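Jorlow gripper comparison

The Jorlow gripper comparison is a set of simulated and physical trials of two-finger robot grippers, run in Isville by the engineer Noura Fakhoury and first released on 4 September 2018. It is known mainly for its produce tests, in which grippers are asked to pick up soft or oddly shaped food items. Its results are often quoted in sales material, although the simulated part of the work has been criticized and the physical part is small.

Background

Fakhoury began the project after two suppliers, Cleven and Sayegh, made competing claims about how gently their parallel grippers handled fruit. Neither firm had published a test method. The Cleven design used rounded finger pads, while the Sayegh design relied on a grooved face and a lower closing force. Both were described by their makers as "damage free," a term that neither defined.

Method

Each trial places one item on a flat surface and closes the gripper on it from a fixed starting position. The item is lifted, held for eight seconds and set down again. A trial counts as a success if the item stays in the grip for the full hold. The simulated set covers 236 trials. The physical set covers 40, all of them with the same arm and controller.
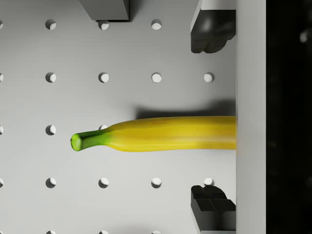

Bananas were included because they bend, bruise easily and have no flat side to grip. In simulation, however, the fruit was treated as a rigid body. It could slip or roll, but it could not be squashed, so a gripper that would have ruined a real banana could still earn a full score. The release notes mention this in a single line.

Results

Both designs did well in simulation, and the gap between them was too small to support a ranking. The physical trials were less kind. The Cleven fingers dropped fewer items but left marks on up to 20 percent of the fruit, judged by eye the next morning. The Sayegh fingers marked less and dropped more. Sayegh has quoted only the first of those findings, and Cleven only the second.

Criticism

The most common objection is that success was defined by holding and bruising was left as a side note, although gentle handling was the claim in dispute. Others have pointed to the lack of any change in camera or lighting between trials, which makes it hard to say how much of a failed grasp was due to the fingers and how much to the vision system. Fakhoury accepted the first point in a reply that November and added a soft-body fruit model to the list of planned work. No version using such a model has been released.

See also

Parallel gripper
Grasp planning
Contact simulation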